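Working with Parts and Materials, Handout 6
Small-Parts Storage: Bins, Sorting and Wear

Instructor: Hanne Thoroddsen
Read before the Wednesday session. Bring your bin log sheet and a pencil.

6.1 Where we left off

Last time we covered shelving and aisle widths. From here on we are down at the level of the single container: what goes in it, how it is laid out, and how you can tell from the inside of a bin how it has been used. The practical at the end of this handout uses the gray bins and the colored blocks. The bins at the Goltura site, where some of you have your placement, are similar in shape but have lids.

6.2 Terms

Bin: an open-topped rectangular container with four walls and a floor. In this course "bin" never means a trash can.

Tote: a bin with handles, meant to be carried when loaded.

Pair: two bins used together, one to take from and one to put into. We call them the near bin and the far bin, as seen from where the worker stands.

Footprint: the floor area a bin takes up on the bench or shelf.

Wall angle: how far a wall leans outward from vertical. Sloping walls let empty bins nest, but they reduce the floor area compared with the opening at the top. Measure the floor when you plan a layout. Students lose points on this every year.

Long stock: any part whose length is several times its width. Blocks, rods, slats and strips all count.

6.3 Laying long stock in a bin

Short, chunky parts can be tipped in and will settle by themselves. Long stock needs more thought. A long part dropped into a rectangular bin usually ends up in one of three positions: along a wall, flat across the floor, or propped across another part. The third is the one to avoid. A propped part slides when the bin is moved, and its raised end can stick out over the rim.

Rules for the practical:

a) Lay the longest parts first, flat on the floor.
b) Parts that run the same way go side by side. Leave a finger's width between them if they will be picked up by hand.
c) A part pushed tight into a corner is hard to lift. Pull it out a little before you call the bin finished.
d) Do not stack unless the task card says so.
e) Mixed lengths can share a bin, but write both lengths on the label.

There are two common layouts. In a parallel layout every part runs the same direction. It takes more in the same space and is quick to check by eye. In a perimeter layout the parts follow the walls and the middle of the floor stays open. It holds less, but each part can be reached from the middle. Real bins in use are often a mix of the two, and you should be able to say which parts belong to which layout.

6.4 Sorting by color

Color is the fastest way to sort by eye, and also the easiest to get wrong in poor light. Dark green and black are confused most often, then dark red and brown. Check your bench lamp before you start. At the Lustodero workshop the lamps were set to 800 lux at bench height, and when we visited in May most of the class found that too dim for dark colors. Our own benches are set to 1000.

Color codes belong on the task card. Do not rely on memory from one week to the next, as the codes change between exercises. If a part is scuffed so badly that you are unsure of its color, set it aside and note it on the log sheet. Do not guess.

6.5 Reading the inside of a bin

A bin that has been in service carries marks, and the marks are worth learning to read. Go over the floor first, then each wall in turn.

Floor rubbing: pale streaks where the surface has been polished. Harmless in most cases, but a rubbed floor is more slippery than a new one.

Scratches: fine lines. Record them only if you can feel them with a fingernail.

Scuffing on the walls: often in one patch, and often on the side where the hand or tool goes in. Note which wall.

Scraped edges: places where a surface layer has come away and left a ragged border. These can catch on soft or painted parts. Run a cloth over them, and if the cloth snags, the bin is out of use for painted stock.

Smudges: try a damp cloth. If the smudge comes off, it was dirt. If it stays, write it down as a stain.

Holes: some bins are supplied with them and some have had them added. Small parts can drop through or lodge in a hole. Long stock will not, but grit collects there, so brush the holes out.

The Grímsdóttir grading sheet uses a scale with only 2 grades, fit and unfit, and that is what we use in class. The Prirkovley sheet has more steps. It is in the course folder if you want to compare them, but it is not on the test.

6.6 Worked case: two bins, long blocks

Study the photo at the end of this section together with 6.3 and 6.5. The working bin is the near one. It holds five blocks, three brick red and two dark green.

Layout. It is mixed. A red block runs lengthwise down the left wall with a green one almost parallel to it, so that corner is laid out the parallel way. The red block along the front edge and the green one on the right of the back wall follow the perimeter. One red block near the back wall is slightly tilted.

Condition. The floor is lighter than the left and front walls and has pale rubbed streaks, faint scratches and darker smudges. There are two small round holes toward the front. The back wall has scraped edges and a thin branching scratch, and the sloping right wall has a scuffed patch.

Grade. From a photo we would write "fit, pending cloth test on back wall". You cannot feel an edge in a photo - so the final grade has to wait until someone has the bin in front of them.

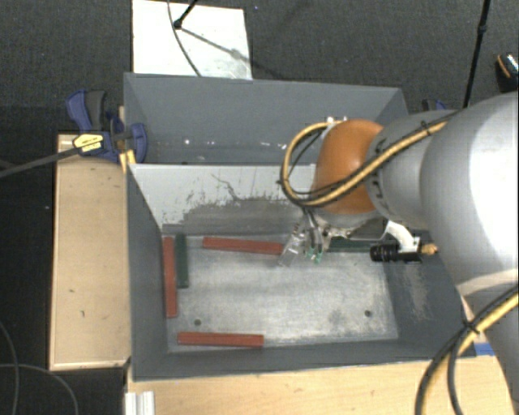

6.7 Practical

Work in pairs. Each pair takes two bins and a set of blocks from the side shelf.

Step 1. Inspect both bins empty. Fill in the condition half of the log sheet before any block goes in.

Step 2. Lay out the near bin in a parallel layout. Your partner checks it against rules a to e.

Step 3. Move the blocks one at a time to the far bin, this time in a perimeter layout. Swap roles halfway.

Step 4. Sort by color back into the near bin, red on the left and green on the right.

Step 5. Brush out both bins, return the blocks, and hand in the log sheet with both names on it.

Log sheets without a condition entry will be handed back. Next handout: labels and label holders.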